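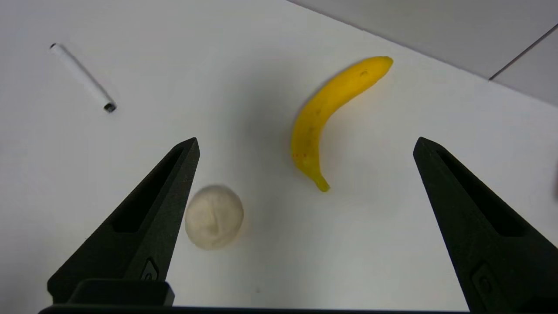
March
By Farah Pillai

Progress report to the Hernik fund: the Stoseo songbook and recordings

We're past the halfway mark and I'm so pleased with how it's going! The grant was for collecting and recording old mill and river songs from the Ong valley, and we now have 60 songs on tape (well, on a hard drive), 30 of them with full lyrics checked against the singers' own notebooks. The target is 100 by the end of the project and the singers keep bringing us more.

Recording

The chapel at Gritard has a lovely natural echo, a bit too much of it for banjo, so we hung blankets along the north side and moved the fiddle closer to the mic. The duets came out best. Two of the ballads exist in versions with completely different endings, and we'd like to put both on the album.

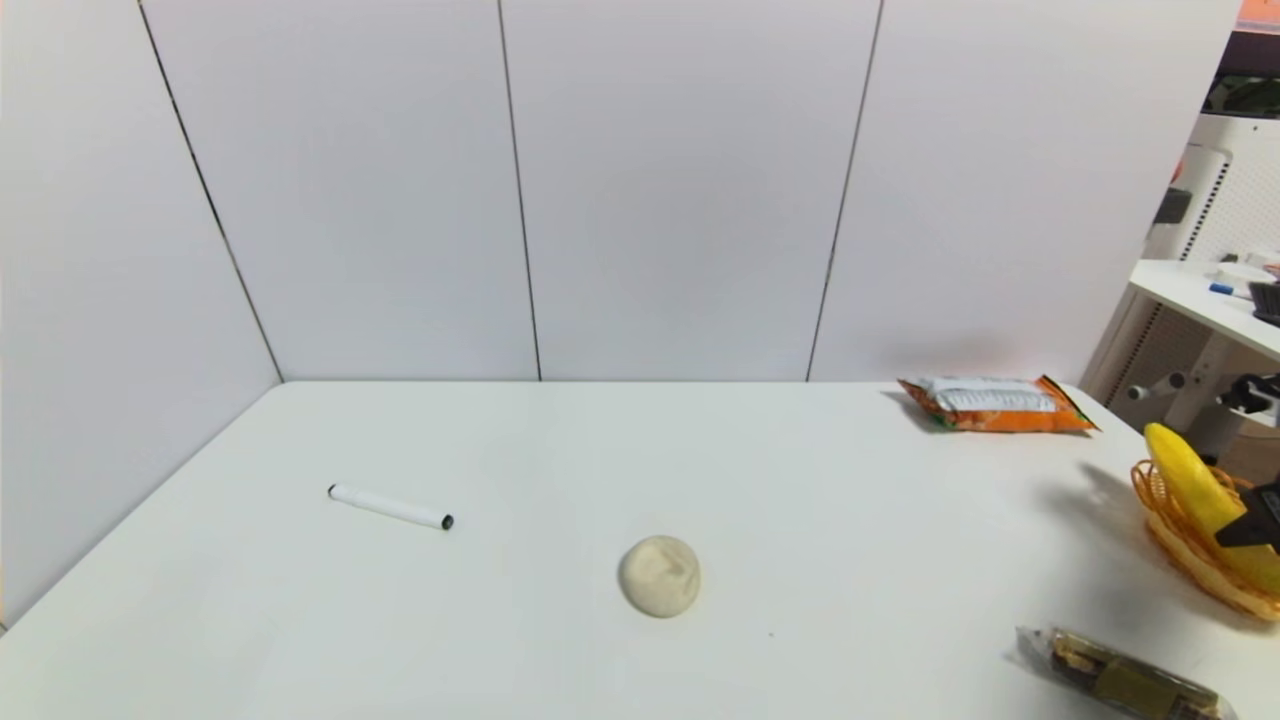
Marker pen and bun on the table.

Songbook

Melody lines are finished for almost 30 songs. Guitar chords are slower going, as several singers never used any and we don't want to force them on tunes that sound better bare. Layout starts once the chords are settled.

Money

Spending is on budget except for travel, which ran over after a second trip up the valley to re-record three songs (a generator next door, sadly). We covered it from the printing line and expect to make that up by choosing a lighter paper.

Next

Mixing, the remaining lyric checks, and a small launch concert with the singers themselves on stage. Please come!

Contact: Farah Pillai, Stoseo | © Stoseo | Back to top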